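Perguntas frequentes sobre a recolha de resíduos em Zolness

Atualizado em janeiro de 2018

Que contentores recebe cada habitação?
Cada fração recebe 2 contentores: o castanho, para restos de comida, e o cinzento, para o lixo indiferenciado. Papel, vidro e embalagens continuam a ser entregues nos ecopontos da rua.

Como peço um contentor novo?
Preencha o pedido no balcão da Sendarby, na Rua do Moinho, 59, e leve uma fatura da água recente. A primeira substituição é gratuita. O contentor é entregue à porta no prazo indicado no talão.

Moro num prédio. Posso usar contentor individual?
Só se houver espaço no interior do edifício. Nos restantes casos, o condomínio pede um contentor coletivo de até 4000 litros. Os pedidos de condomínios são tratados por Jocelyn Pelletier.

A que horas devo pôr o contentor na rua?
Depois das 20h00. Em dezembro, os circuitos de Skunville foram alterados e a recolha passou a começar pela parte alta. O mapa novo está afixado na junta.

O papel de cozinha usado vai para o papel?
Não. Lenços, guardanapos e papel de cozinha vão para o indiferenciado, mesmo que pareçam limpos. As folhas escritas, os envelopes e os cadernos sem argolas vão para o ecoponto azul.

E a folha de alumínio?
Vai para o amarelo, com as embalagens. Retire os restos de comida maiores. Não é preciso lavar. Junte os pedaços pequenos numa bola, para não se perderem na triagem.

Posso deixar móveis junto ao ecoponto?
Não. Ligue primeiro para marcar a recolha de monos. O abandono na via pública está sujeito a uma coima de 200 euros.

Onde entrego óleo alimentar?
No oleão do mercado ou no ecocentro de Pietrzak, numa garrafa de plástico bem fechada. O óleo de motor só é aceite no ecocentro.

Como reclamo de uma recolha que não foi feita?
Escreva para o serviço ao cliente, ao cuidado de Veronika Kun, com a morada e o número gravado na tampa do contentor. As reclamações por telefone também são registadas, mas a resposta segue sempre por escrito.

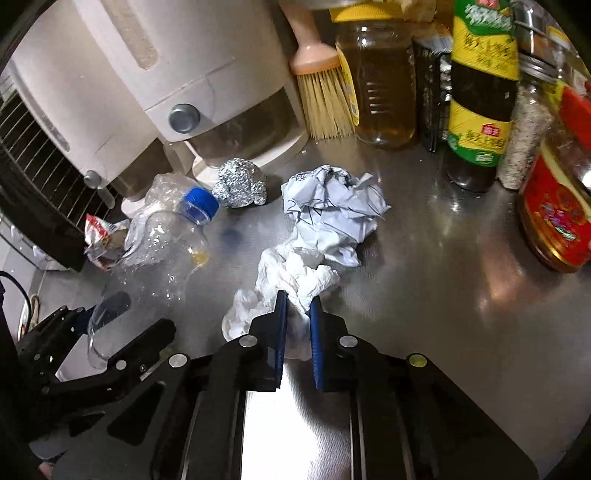
Lenço, papel escrito e folha de alumínio: indiferenciado, azul e amarelo.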